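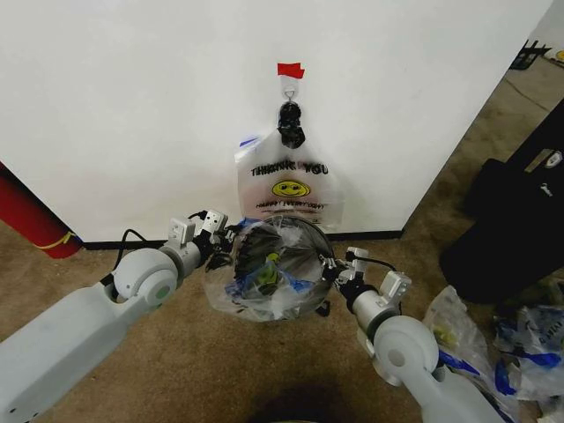 Both grippers on the hoop, bag draped over it, at the Siltlow bag station.

Print this page
E-mail this page

Bag Station Hoop Release: Frequently Asked Questions

In January a metal hoop came out of the grippers at the Siltlow bag station while both arms were under power. It struck an operator on the forearm. The answers below are for sites running the two-arm Clavby unit on bag work, and for anyone who has been told to stop using the hoop and wants to know why. They are kept by Jozefína Hájek, who runs the station at Siltlow.

What happened?

The unit was holding the hoop with both grippers and spreading a plastic shopping bag over it. The left gripper stopped reporting its position. The right arm did not get the message and carried on with its move, which was a slow pull outward. The left gripper stayed closed until the hoop twisted in its fingers, and then the hoop slipped free on that side and swung around the right gripper. Kazimír Šimko was reaching in to pull a fold of plastic clear. The hoop hit him on the forearm. He had a bruise and went back to work the same day.

Why was someone's arm inside the work area?

It should not have been. The written procedure said to press pause before reaching in, and pause does stop both arms. In practice people at the station had stopped pressing it for small things. A bag catches on itself, you flick it loose, and the run continues. Pausing meant the run had to be started again from the home position, so it was skipped. We are treating that as a fault in the station and not as a mistake by one person. Resume now works from the paused position.

What was the cause?

There were two.

The first was a cable. The left gripper's cable had been routed with too little slack at the wrist. When the wrist turned near the end of its range, the connector was pulled sideways and the signal dropped out. The dropouts were short, and most of them cleared before the next check.

The second was in the Bruvia control software. When one gripper went silent, Bruvia marked that arm as faulted and held it in place. It did not stop the other arm. That is reasonable when the arms are doing separate jobs. It is wrong when they are both holding the same rigid object.

Was it the gripper's fault?

No. The Vondráček grippers did what they are meant to do on loss of signal, which is to stay closed at the last commanded force. We would not want them to open. If they had opened, the hoop would have dropped, possibly with a loaded bag on it.

How often had this happened before?

More often than we knew. After the January event we went through 696 stored runs. Of those, 442 were bag runs, and in 191 of the bag runs both grippers were on the hoop when the left wrist went past the angle where the cable pulled tight. Every one of those was a chance for the same thing to happen. We found 2 earlier runs where the left gripper went silent for long enough to be marked as faulted. In both the right arm was already at rest, so nothing moved. Those runs had been labeled "bag slipped" and restarted.

Does it matter what kind of bag is used?

Not for the fault. Thin printed carryout bags are the usual load at this station, and they weigh next to nothing. The force came from the two arms working against each other through the hoop. It does matter for how often people are tempted to reach in. Thin bags cling and fold over on themselves far more than heavy ones do, and a bag with its handles twisted will hang up on the hoop again and again. Separate the handles and shake the bag open before it is presented.

What about the wall hook?

The hook and the black clip on it were not involved. You may keep hanging a bag from the wall hook as before. At Siltlow there is a piece of red tape above the hook. If your site uses a mark like this, check that the hook is still where it was when the positions were taught. A hook that has moved will not cause a hoop release, but it will cause a collision stop, and people who see a lot of stops start to ignore them.

Can bags and cases stay on the floor next to the station?

Move them. Piles of bags and soft cases are fine for the robot, whose arms do not reach the carpet on this task, but they are a problem for whoever is standing there. When Kazimír stepped back he put his foot on loose plastic. He did not fall. Spare bags now go in a bin outside the marked line, and nothing else is stored along that wall during powered work.

How do I know if my unit is affected?

Check three things with the unit powered off and the brakes on.

1. Look at the cable at each wrist. With the wrist turned to the end of its range in either direction, there should still be a visible loop, and the connector should sit straight. If the cable goes tight at any point, the unit is affected.

2. Press lightly on the side of each connector. It should not move.

3. Power up, open the Bruvia settings page and look for an entry called "linked hold." If there is no such entry, your software is too old.

A unit that fails any of these is not to be used with the hoop.

What does linked hold do?

It tells the software that both grippers have the same object. While it is on, a fault on one arm stops both. Neither gripper opens. The arms then go slack enough to be moved by hand after a short delay, so the strain comes out of the hoop before anyone touches it. Linked hold has to be turned on for each task. It does not turn itself on when it sees a hoop. We have asked for that and do not have an answer yet.

Is there any reason to leave it off?

For tasks where each arm works alone, yes. With linked hold on, a dropped signal on an idle arm will stop the busy one. Leave it off for those and on for anything held in both grippers.

The unit has stopped with the hoop still in the grippers. What do I do?

Keep your hands out. Press the emergency stop, even if the arms are not moving. Look at the hoop from the side. If it is bent or sitting at an angle, assume it is loaded like a spring and stand clear of both ends. Wait for the release delay to finish, then have one person support the hoop from below with a gloved hand while another opens the right gripper, then the left. Do not pull the bag off first. A bag snagged on a finger can tip the hoop toward you.

Can I use a lighter hoop instead?

A plastic hoop was tried at Siltlow. It flexed so much that bags slid off it, and when it was overloaded on purpose it cracked and left a sharp end. We went back to metal. A hoop with a tether to the right wrist is being tried now — it will not stop a release, but it shortens the swing.

Do I have to report a dropped gripper signal if nothing moved?

Yes. The two earlier faults were the warning, and they were filed under the wrong name. Write down the task, which arm, and whether both grippers had hold of the hoop. "Bag slipped" is no longer a choice on the form. If the bag did slip, say so in the notes.

When can we go back to normal bag runs?

When both cables have been rerouted, linked hold is on and tested, and the test has been signed by someone other than the person who did the cable work. The test is simple: put the hoop in both grippers with no bag, start the slow outward move from behind the line, and have the second person trigger a gripper fault from the settings page. Both arms should stop. Do it once for the left gripper and once for the right. If either arm keeps moving, press the emergency stop, leave the hoop off the station and write to Jozefína with the run log attached.

Print this page
E-mail this page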